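Blog > Student life > Lundia

May
by Daichi Oshima

Many of you asked what I do in Lundia on the evenings when I do not answer my phone, so I will try to write it down. I promised this text in winter, and I am sorry for the delay.

Lundia is the automation club of our school in Brosoddale. We are 11 members. Most of the club builds small wheeled robots for the spring competition, and those are the ones that visitors come to see. I am in the other group, which has the desk behind the door. We have a program, its name is Henare, and its task is to look at a road through the windshield of a car and to say where the lane is. It does not steer anything. It draws two colored lines on the screen, and if the lines are in the right place we are happy.

The name Henare was chosen before I joined. I asked three people what it means and got three different answers.

When I started I believed that finding a lane was a small problem. A white line is bright, the asphalt is dark, so you look for the bright thing. My first version was 40 lines of code and I was quite proud of it. It worked on the picture I had used for writing it. On the next picture it decided that the sky was a lane. I then told the program to ignore the upper half, and it decided that the hood of the car was a lane, which was harder to fix, as the hood is where the road is the nearest and I did not want to throw away too much of it.

Elsie Gilchrist teaches our group. She is very patient, but she has one habit I had to learn to live with. When you show her a good result she says "And the next one?" and waits. She does not say it in a bad way. I have now the same habit, and my sister does not like it.

It was Elsie who made us do the labeling by hand. I had hoped that we could download somebody's data and begin with the interesting part. She wanted that each of us marks the lines on our own pictures first, with the mouse, point after point. We had 557 frames. After the first afternoon I had done very few of them and my wrist was hurting. Later I became faster, and I also became a different kind of person in the car. When my father drives me to the train I look at the edge line and think about where I would put the points.

What I learned from labeling, I could not have learned from reading. For example, we had no rule for a line that is worn out. Is it one line with a hole, or two lines? I had marked it as one, and the girl beside me as two, and Henare had learned from both of us and was as confused as we were. We had to write a page of rules and then go back to the beginning. From the 557 frames only 289 stayed as they were. The others had to be opened again, one after the other, and I will admit that I was in a bad mood for a week.

Here are some of our rules, in case another club needs them:

A worn line is one line if you would drive as if it was one line.

Arrows and letters on the asphalt are never lane borders. They get their own label.

Reflections on the hood and on the glass get no label at all, also when they are long and white and look very nice.

If a car stands in front of the line, you stop the line at the car. You do not guess behind it.

The shadow rule is still open. I wanted that we mark the line through the shadow, as a human driver would follow it. One other member wanted to mark only what is clearly visible. We argued about this through a whole evening and Elsie let us. At the moment my version is in the document, but with a question mark.

I also want to say a word about the train of thought behind using ordinary roads. A company here, Lilance, has a fenced yard where they let students work, and the lines in it are freshly painted and perfect. We tried Henare on pictures from the yard and the result was excellent. It was so excellent that we stopped looking at it after ten minutes. Country roads are much better for us. They have an arrow where you do not expect it, a dashed line that becomes a solid line, a side road that opens the border for a few meters, and behind every farm there is something new.
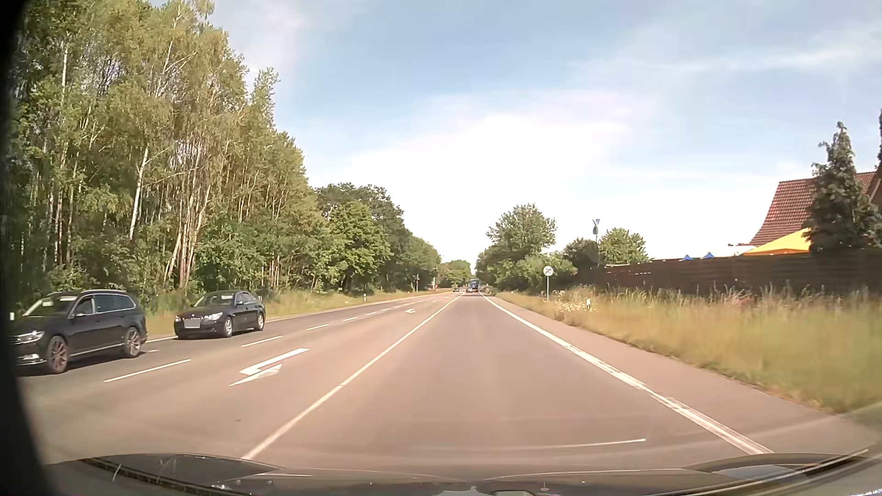
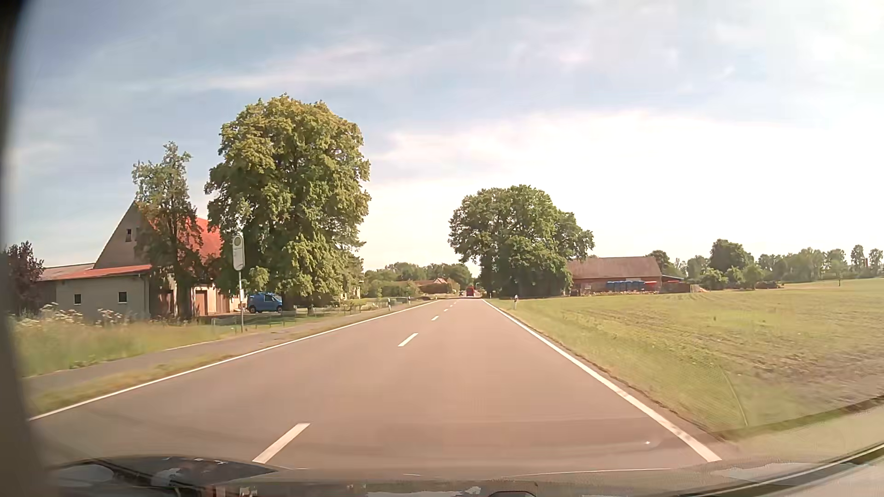

Then the railway, with the barriers up:
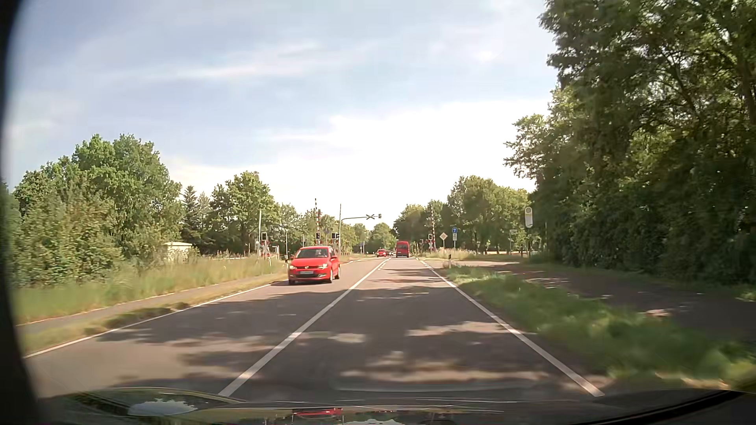

Our last test was in the evening, and it was the first one where I was allowed to present the numbers myself. I had practiced my English sentences in the bathroom, all of them, and then I forgot the word "threshold" in front of everyone and said "the door number." They understood me. It has since become the official word in our group, and there is now a variable in the code with the name door_number.

The result was mixed. On long straight pieces with a dashed center line, Henare is good. I would say it is better than me when I am tired. With turning lanes it is weak. It sees the border of the lane, it sees a second row of dashes farther left, and it changes its opinion between them from one moment to the next, so the colored line on the screen jumps like a nervous insect. We have an idea for this. If the program remembers where the line was a moment ago, it should not be allowed to jump so far. I wrote a first try, and it made the jumping smaller, but when the lane did really change its shape, the line came too late. So now I have two versions, one nervous and one slow, and I switch between them depending on who is watching.

Side roads are a different problem. When the edge line becomes short dashes, my program loses confidence and sometimes takes the border of the grass instead. The color of dry grass in the sun is closer to white than I had thought. I looked at the pixel values for an hour and I had to accept it. A classmate proposed to use the left line alone and to calculate where the right one must be from the width of the lane. I find this a little like cheating, but Elsie says that half of engineering is this kind of cheating, if you write it down properly.

The two of us who write the code have also changed how we work together. Before, everybody had a copy of the project on the own laptop and we compared by sitting next to each other. This ended when I overwrote four evenings of somebody's work with my old folder. She was very kind and I brought cake twice. We now have a shared repository, with a rule that you describe each change in one full sentence. My sentences are too long, I was told, and I should try to write "fix dashes" like the rest of the world. I am working on it.

For the summer I have three wishes. I would like to have pictures with rain, as none of ours show rain and Henare has never seen a wet road. I would like to finish the remaining labels before the exams and not after. And I would like to convince at least one person from the robot group to come to the desk behind the door for an evening, even only to label ten frames. They have the better snacks, I know that.

If you are in Brosoddale and you want to see the program running, come by after six. Please knock strongly. The printer is next to me and I do not hear well when it is on.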